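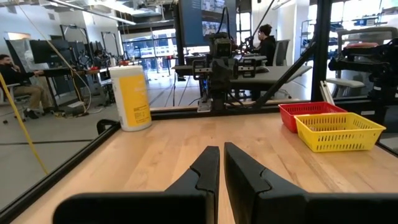
Dumisani Ngubane wants the compost collection in Dindside kept weekly through the summer, and told Monday's district meeting that a fortnightly round would leave bins standing too long in warm weather. The district's waste office has proposed the longer interval from April, with larger bins issued to any household that asks for one.

Under the present arrangement, food and garden waste is collected every seven days and taken to the composting site at Giseck. The proposal would extend this to 14 days on all routes except those serving flats, where shared bins fill more quickly. General rubbish and paper rounds are not affected.

Henrike Ostermann, who presented the plan for the waste office, said the average bin was less than half full when emptied. Almost 30 per cent of stops on the outer routes involved no bin at all, but the lorry still had to drive the full road. Combining two rounds would release one vehicle, which would be moved to the glass collection.

The site at Giseck has raised a separate point. Material that has stood for two weeks arrives wetter and more compacted, and has to be mixed with a greater share of shredded wood before it goes into the windrows. Bernd Bauerfeind, the site manager, put the extra mixing time at 3 hours a week. He said the site could absorb this with its existing loader, provided that deliveries were spread evenly and did not all fall on the same two days.

Households would be able to exchange their present bin for a larger one without charge. The larger model has a vented lid and a raised grate in the base, so that liquid drains away from the contents. Compostable liners would still be accepted, but ordinary plastic bags would not, and bins containing them would be left with a tag.

Written comments can be handed in at the district office until the end of the month. If the plan is adopted, new collection calendars will be delivered with the water bills.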